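Caring for Knitwear and Coats When the Winter Ends

2019-04-18

Every spring I have the same work: the wool sweaters must go out of the closet and the light dresses and blouses must come in. In past years I did it in one evening and I did it badly. Two cardigans got holes from moths and one coat had a shoulder bump that never went away. Since then I take more time, and I write here the way I do it now.

Wash first, store after

Please do not put away a sweater you wore even one time. Moths like the places with a little sweat or food on them, and you can not always see these places. I wash wool by hand in cool water with a small spoon of wool soap. I press it, I do not twist it. Then I roll it in a towel, step on the roll with clean feet, and lay the sweater flat on a second towel to dry. My thick gray one from Sandberg needs two days for this, and I turn it over after the first night.

Pilling

For the small balls on the sleeves I bought a fabric comb from Udano. A razor also works but I once cut a hole with it, so I stay with the comb. Put the sleeve on a hard table and comb in one direction only, with a light hand. Under the arms the knit is thinner and there I pull the balls off with my fingers.

Pockets and small things

Before a coat goes to the cleaner, turn out all the pockets. Also the inside one! In March I found in mine a bus ticket, a lip balm without a cap and a 20 note that I was looking for since Christmas. The lip balm is the dangerous one, because it melts and makes a grease spot in the lining. If you have already such a spot, put corn starch on it, wait one night and brush it away. Repeat if it is still there.

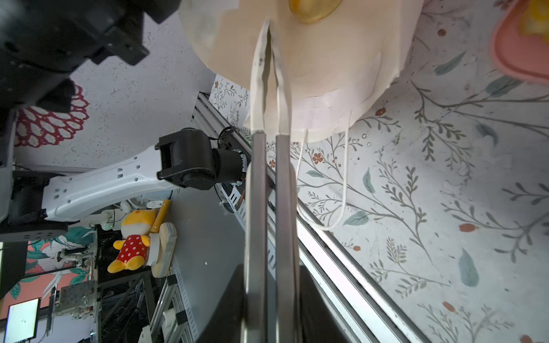

Folding or hanging

Everything knitted I fold. Everything woven I hang. For a long knitted dress, fold it in half the long way and lay it over the bar of the hanger, then it does not stretch at the shoulders. Coats need a wide hanger. I have five wooden ones from Limirum, they were not cheap, but the shoulders of my camel coat stay nice all summer.

Boxes and bags

Cotton bags are better than plastic for wool. I use old pillow cases and close them with a ribbon. Cedar blocks go between the layers and not directly on light colors, they can leave a mark. When the cedar does not smell anymore, rub it with fine sandpaper and it is like new again.

Write on a paper what is inside and pin it to the front. I did not do this last year and opened every bag in the first cold week to find one turtleneck.

Shoes and boots

Brush the salt off with a soft brush and warm water, and let the boots dry far from the heater. After this, a thin layer of cream. Fill the shaft with rolled magazines so it stands straight. The zipper likes a bit of candle wax, rub it up and down on both sides and close it slowly two or three times.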